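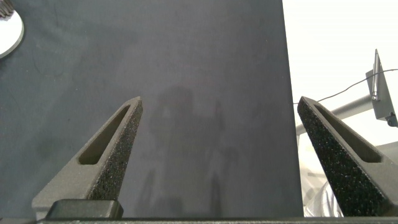 How do I get a dark gray desktop clean without streaks?

Asked by Hema Mudaliar

Hi all! I moved into my new place in July and finally bought a proper desk, a Prakaven with a charcoal top. I love the color, I really do, but it shows everything – dust, fingerprints, the ring from my iced coffee, the spot where my forearm rests when I type. I wipe it with all-purpose spray and a paper towel and it looks great for maybe ten minutes, and then the evening sun comes in and it's nothing but cloudy swirls. I paid $168 for it on sale so I'm not about to replace it. Is there a trick, or do I need to buy something special? The finish is matte and the little booklet just says "clean with a soft cloth," thanks a lot.

3 answers

Anil Thomas
I have a dark top too and went through the same thing. Those swirls sound like leftover cleaner to me. Try this:

Dust it dry first with a microfiber cloth.
Put one small drop of dish soap in a bowl of warm water (a drop! I used to do a big squirt and made it worse).
Wring the cloth out until it's barely damp and go over the top in straight lines, the long way.
Go over it again with plain water, then dry it right away with a second cloth.

You may have to do it two or three times at first if there's a lot of old spray on there. Skip the furniture polish, it leaves shiny patches on matte. And don't use the white scrubby sponges either – I have a permanent pale spot next to my lamp from one of those. For the coffee ring, lay a damp cloth on it for a minute and then wipe.

deskmom515
Get a desk mat. Mine is a Frota and it covers the whole part where I work so I only have to dust the edges lol

paulk_400
Vinegar. Works on everything

Comment from Hema Mudaliar
Anil, I did your soap thing three times last night and wow, the cloth was gross! Way fewer swirls this morning, only a little cloudy in the back corner by the window. Haven't tried the vinegar, kind of scared to on this finish. Does the Frota mat slide around?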